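Clirkik Workroom -- Desk, Basket and Rack

Gallery
Text and layout: Kamrul Uddin
Posted January 8, 2026

This page covers the furniture and small goods in the corner of the workroom: one white desk, one wire rack, and the basket with its play food. The wall cabinets and the long bench are on their own pages. Dimensions are left out here, as they are already on the floor plan that Nazma Sultana keeps in the front office.

The corner was laid out again in November. Before that the desk stood under the window, where the afternoon light made the top hard to look at and the rack had to go on the floor. The move took one morning. Most of it went into leveling, as the floor drops slightly toward the door.

1. Basket

Yellow plastic, with rounded corners and small square openings through the walls. There is a raised tab on one edge for lifting. The rim is thicker than the walls and takes most of the handling. We bought it from the Salgado catalog, stock number 413, along with a lidded bin that is now used for tape. The open walls make it easy to rinse and quick to dry. It scratches, but the scratches do not show much at this color.

Place it near the middle of the desktop when it is in use. Close to the edge it gets bumped.
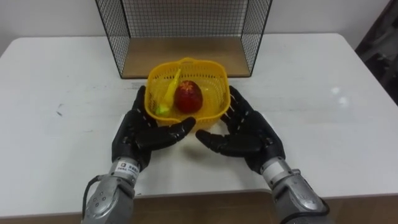 Yellow basket on the white tabletop, with a red fruit and a longer yellow piece with a green end.

The pieces that go in the basket are kept as a set. Count is not tracked, but anything cracked or sticky is taken out and put in the tray by the sink. Wipe the glossy ones with a damp cloth only. Alcohol wipes dulled the finish on an earlier set from Ditov, and that set was thrown away. Red and yellow pieces show up well against a white surface, and the yellow ones are harder to pick out once they are inside the yellow basket. Rafsan Haque has asked for a second basket in blue or gray for that reason. It has not been ordered.

2. Desk

White, sit-stand style, with a rectangular top and rounded corners. Two legs, each on a long flat foot. The feet reach well past the columns, so allow for them when mopping or when rolling a cart past. The desk was supplied by Clotance and came in 2 cartons, top and frame packed separately. Assembly needs one hex key and a second person to hold the top while the first screws go in.

The top marks easily. Pencil comes off with a dry eraser. Ink needs a little dish soap and should be wiped again with plain water afterward. Do not use the rough side of a sponge -- there was a dull patch on the old desk from exactly that.
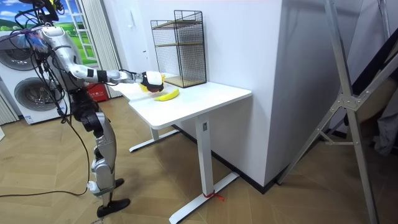
Height is left where the last person set it, and this has been a steady source of complaints. Arnar Østergaard suggested a strip of tape on the wall to mark the usual working height, and the tape went up the same week. Return the top to the mark at the end of a session. If it stops partway up, lower it fully, wait, and try again before reporting a fault. Check for anything wedged under the top first.

Keep the front half of the top clear between sessions. Items in use may stay out during the day. Paper, cups and tools go elsewhere.

3. Rack

Black wire grid, open at the front, with two light wooden shelves. It sits on the desktop toward the back, against the wall. It was meant as a floor unit for shoes and cost less than any desk shelf of the same height that we looked at. The grid is thin but stiff. Panels are joined at the corners, and the joints should be pressed tight by hand now and then.

Load the lower shelf first. The supplier's leaflet gives a limit of 300 ounces per shelf, and our loads stay far under that. The wooden shelves lift out for cleaning. Put them back with the smoother face up. 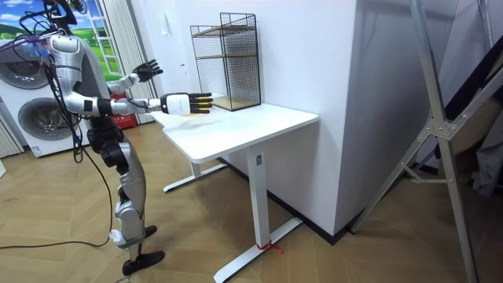 Rafsan Wickramasinghe tested felt pads under the rack to protect the desktop. They slid. Thin rubber pads hold better and are what we use now. They are checked whenever the rack is taken down and replaced when they flatten.

Running cost for the corner is low. The budget line was 2,000 for the year, furniture included, and part of it went back unspent.

Corrections to Kamrul Uddin, front office. The wall cabinet page will be updated once the new hinges are fitted.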